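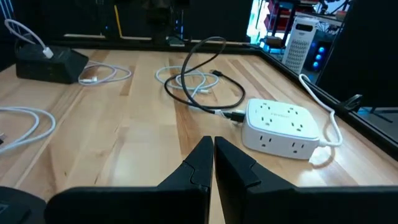
A charging hub plugged in on a wooden tabletop.

Arneck library adds evening hours and a place to plug in

If you've tried to get into the Arneck public library after work anytime in the last few years, you know the drill. You park, you jog to the door, you see the lights going off. I've done it more times than I want to admit, usually with an overdue cookbook under my arm. So I was pretty happy to hear that starting Monday the main branch will stay open until 9 p.m. four nights a week, up from the 6 p.m. closing we've all been grumbling over.

The new hours run Monday through Thursday. Friday and Saturday stay the way they were, and Sunday is still closed (I asked, and I got a very patient smile). The Clurley branch isn't part of this round and keeps its current schedule through the spring.

Benedita Guerreiro, the library director, walked me around last week while the staff was moving shelves. She's been in the job long enough to remember when the reading room had a card catalog and a drinking fountain that shot sideways, and she told me later hours have been at the top of the comment box for as long as she's been reading it.

"People would write it on the back of their hold slips," she told me. "One man wrote it on a bookmark and left it in a book, and it took us months to find."

The library put out a survey last fall and got 905 responses, a big number for a town our size. I filled one out at the grocery store with a pen that barely worked. The top request was evening hours, and the second was more places to charge a phone or laptop. Third was a bigger parking lot, and I'm sorry to say there isn't any news on that one. The lot on Paiva Street has 48 spaces and it will go on having 48 spaces.

The charging part has been fixed, mostly. Anybody who used the old reading room will remember there were two wall outlets for the whole place, both behind the atlas case, and you'd see students stretched out on the carpet with their cords pulled tight. I once watched two grown adults have a very polite standoff over the one on the left. Now there'll be charging spots at the long tables by the windows and in the quiet room upstairs. Bring your own cable if you can. The front desk will have a few loaners, and you'll need to leave your library card while you use one.

The money comes out of the branch improvement line the town council passed in the winter, plus a gift from the Narura Fund, the local foundation that also paid for the bandstand roof. The council's share covers the extra staff time for one year. After that it goes back for another vote, and Guerreiro was frank with me that the count at the door is what they'll be looking at. So if you want the hours to stick around, go sit in there once in a while! Read a magazine. They still get the good gardening ones.

Two part-time people have been hired for the evening shift and a third job is open as of this writing. It's 20-odd hours a week with most weekends off, and applications are at the front desk or on the library's website. You don't need a library degree for it, but you do need to be OK with lifting boxes.

A few other things are changing along with the hours, and some of them I only caught because I'm nosy.

The homework help table is moving from 4 p.m. to 6:30 p.m., and it'll be downstairs next to the young adult section. Parents I talked to were split on this. One mom with three kids told me the later start is the first thing that's ever worked with her schedule, and a dad standing right next to her said his second grader is basically asleep by then. There's talk of adding a second, earlier table for the little ones if enough families ask, so ask.

The knitting group keeps its Tuesday slot but gets the big room, finally, after years of squeezing in next to the copier. The English conversation circle is going to two nights a week. The book club is reading something long and Russian and I have been told not to joke about it.

Holds can be picked up right until closing, and you can also use the lobby shelf for the last half hour if the line at the desk gets long. The copier and the printers shut down at 8:45 p.m. – I'm putting that in here for everybody who prints their tax forms at the last possible second, and I include myself. Study rooms can be booked for two hours at a time, and there's a 30-minute grace period only if no one else is waiting.

What about the bus? I checked, and the last number 237 leaves the stop across from the library at 9:12 p.m., so you'll have time to make it if you don't stop to chat on the steps. The stop has a new light, too. It used to be dark as a closet over there.

Food is still a no in the reading room, although drinks with a lid are fine. I'd been sneaking a coffee in there since who knows when, so it's nice to be legal.

The first late night will be low-key. There'll be cider and cookies in the lobby from 6 to 7 p.m., and new cards will be issued on the spot if you bring something with your address on it. Kids can get their own card at any age as long as a parent signs. Old fines for children's books were wiped out last year, and that's still in place, in case that's what's been keeping you away.

Questions can go to the front desk during open hours. If you've got a strong opinion on the parking lot, the town council meets at 7 p.m. on the first Wednesday of the month, upstairs at town hall, and the public comment sheet goes out fifteen minutes before.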